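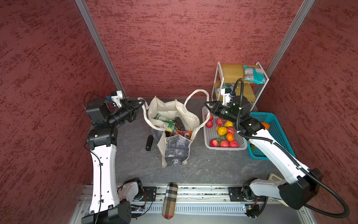 Page last changed: 2019-06-13

Open day at Waswood football ground

Waswood opened its ground to visitors in June, between the end of the season and the start of work on the pitch. I have watched a fair number of away games there from the uncovered end, but had never been further inside than the tea bar, so I went along for the morning and stayed into the afternoon.

The way in was through the players' gate on the car park side. It is narrower than the main turnstiles and the path behind it slopes, with a handrail on one side only. Tours left from the bottom of the main stand whenever enough people had gathered. Ours was led by Reynaldo Lumanlan, who coaches the under-age sides and played at left back for the club before his knee gave out.

The ground holds 2,000 on its current certificate. The main stand has up to 500 seats, depending on how many are taken out for wheelchair places, and the rest is standing. The oldest part is the terrace opposite, which was cut into a bank and still has its original steps. They are shallow, and if you are tall you spend the match with your heels hanging over the one below. There is a plan to rebuild them, but the drainage behind the bank has to be sorted out first and the club is waiting for a price.

We went through the home dressing room, then the away one. The home room is square and has a treatment table in a side room. The away room is long and thin, so a manager standing at one end can hardly be heard at the other. Lumanlan said visiting teams complain about it most weeks. The showers are shared between both corridors and the hot water is on a timer, which explains a few things about the mood of teams that go to extra time.

The referee's room was locked and we did not see it. 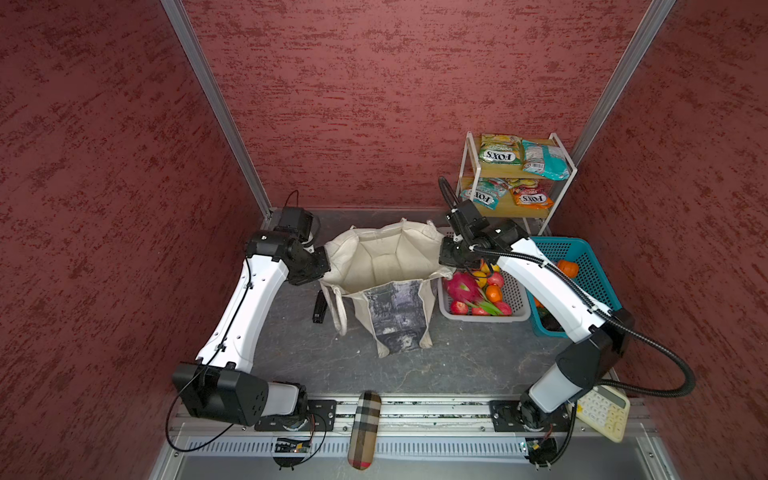 Can visitors walk on the pitch during the open day?
Visitors are asked to stay on the track around the edge, although children taking part in the coaching session may use the roped-off corner by the clubhouse.

That corner was busy from late morning on. The session was a simple one: dribbling between cones, passing in pairs, then small games across the width of the penalty area. The goals were the folding kind and one kept folding. Parents stood along the rope and the coaches asked them, politely and more than once, not to shout instructions.

The groundsman's talk was the part I had come for. The pitch has a fall of a little under a metre from the clubhouse end to the far goal. You would not guess it from the stand, but down at the corner flag it is plain enough. Water runs to the far goalmouth and sits there, and that is where last winter's postponements came from. The top layer was due to be scraped off in the week after the open day, then sand spread and the whole thing reseeded. No one will play on it until the first friendly, against Dekance.

He also showed us the line marker, the goal nets hung up to be mended, and a box of divots kept for patching. Someone asked why the stripes are cut the way they are. They help the assistant referees a little, he said, but mostly people like them.

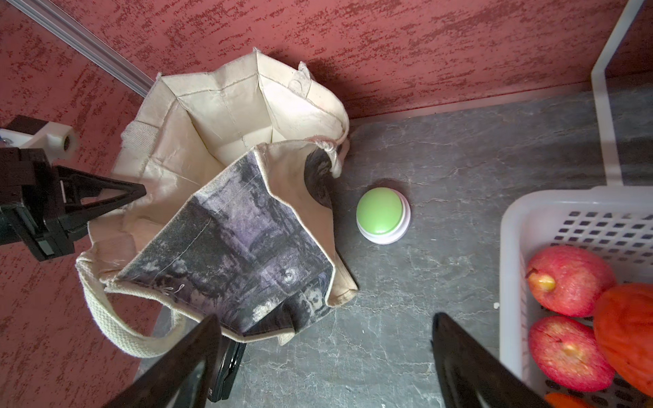
Cream canvas tote bag with a printed front.

Lunch was in the clubhouse. There was soup, filled rolls and a tray bake, and the queue moved slowly because one till was doing both food and raffle tickets. I would eat before going, or wait until the second tour has left.

The walls upstairs are covered in team photographs, and there is a glass case with pennants and a match ball from the cup tie with Tindora. Sarmīte Liepiņa looks after the club's records and was on hand to answer questions. She has gone through the old programmes and local papers to put together a list of every first-team scorer. The top name for a single season is Pētersons, a centre forward with 27 goals, and she thinks the true figure is 2 higher. The reports of one away match give the score but leave out the scorers, and she will not put down a goal she can't find in print. She would like to hear from anyone who has a programme or a cutting from that season -- even a damaged one.

I spent longer over her scrapbooks than I meant to and missed the penalty competition. A boy in goalkeeper's gloves far too large for him was still talking about it on the stairs.

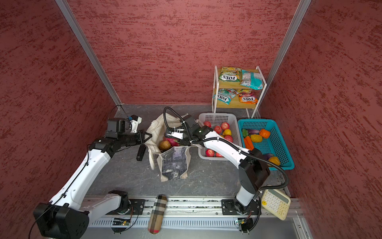 Photo: Sarmīte Liepiņa

A few practical points for anyone thinking of going next year. The car park fills early and the overflow is a field, so bring sensible shoes. Buses stop at the top of the lane, a short walk from the gate. The main stand has a ramp at the near end, but the room upstairs in the clubhouse is reached only by stairs, and the records are not on show anywhere else. The tour takes a bit less than an hour and there is very little sitting down -- the dugouts were the only place we stopped for long.

Entry was free. There was a bucket for the pitch fund at the gate and another in the clubhouse. Season tickets were on sale at last year's price until the end of the month, from the window beside the main turnstiles.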